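Visit report: two-arm key handling cell, Stistton workshop
Filed under: Site visits, June

The Plallanik maintenance group spent most of a morning at the Stistton workshop, where Mitsotakis-Vlachou runs a two-arm cell on small hanging objects. Our interest was in how the cell is kept in working order between sessions. Athina Drakos, who is responsible for it, took us through the routine and let us go over the logbook.

Layout

The cell has two arms standing side by side and facing a painted wall. Square white hook mounts are fixed to the wall at different heights, and the work consists of taking keys off the hooks and putting them back. Each arm carries a two-finger gripper. The controller and power supplies are in the next room, with the wiring brought through at floor level.

The spread in hook height is deliberate. With every hook on one line the wrists stay in much the same posture, and a joint that is drifting can go unnoticed for weeks. The original layout was flat and was changed after the left arm was found to be reaching short on anything high.

Mounts

The mounts are adhesive. Drakos has tried screws and went back to adhesive, as a gripper that catches a screwed hook will load the wrist before the controller trips, while an adhesive mount lets go first. The cost is that mounts creep and rotate under repeated pulls. A mount that has turned slightly is left alone and its new angle recorded. One that moves under finger pressure is taken off, the wall wiped with isopropyl alcohol, and a new one pressed on and left overnight before anything is hung from it.

The wall gets marked and is not repainted between sessions. Fresh paint lifted with the adhesive the one time they tried it.

Start-up check

The check takes 14 minutes when nothing is wrong. We watched it once from a cold start. The order is as follows.

Power on with both arms parked. Listen for the brakes releasing one joint at a time.
Run each arm through its full travel at low speed with the grippers open.
Follow the cables by hand from wrist to base, with the drives disabled.
Close each gripper on a gauge block and compare the reported opening with the block.
Touch each fingertip to the reference point and log the offset.
Hang the keys and make one slow approach per arm, stopping short of contact.

The tolerance on the fingertip offset is 2 mm. Past that the arm is re-zeroed, and if it is out again at the next start-up the wrist comes off for inspection.

Cables

This took up most of our discussion. The wrist cables run outside the arm and need enough slack for full wrist rotation, but any surplus tends to find its way between the links. The log has 147 entries since commissioning and cable faults make up the largest group. The usual failure is at the wrist connector, where the jacket stiffens and the conductors start to break inside it. The symptom is a gripper dropping out in one orientation and returning in another, which is easily mistaken for a software fault.

Current practice is to replace wrist cables on a fixed interval and to keep two made-up spares on the shelf. Ties are fitted loose enough to slide. The earlier cables, bought through Drurkesia, had a heavier jacket and were dropped for being too stiff at the bend.

Grippers

Finger wear shows first at the tips. A car key fob is smooth and rounded and will roll out of a worn pair, whereas a bunch on a split ring can still be caught by the ring, so the fob is the better indicator. Fingers are changed in pairs. Drakos quoted 15 minutes for the change, including the gauge block check afterwards, and said that up to half of that can go on cleaning old threadlocker out of the holes.

Points for our own cell

We will adopt the low-speed travel run, which we currently skip. We will also move our reference point away from the bench edge, where it gets knocked. Cable interval to be discussed once we have sorted our own fault log into categories, which at present it is not.

We did not get to see a wrist removed. The workshop has offered a second visit when the next one is due, and anyone wanting to go should add their name to the sheet by the tool crib. 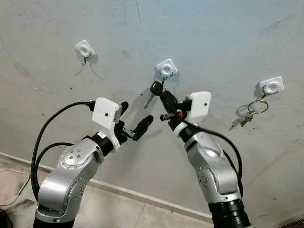

Right gripper at the car key on the middle hook, Stistton workshop.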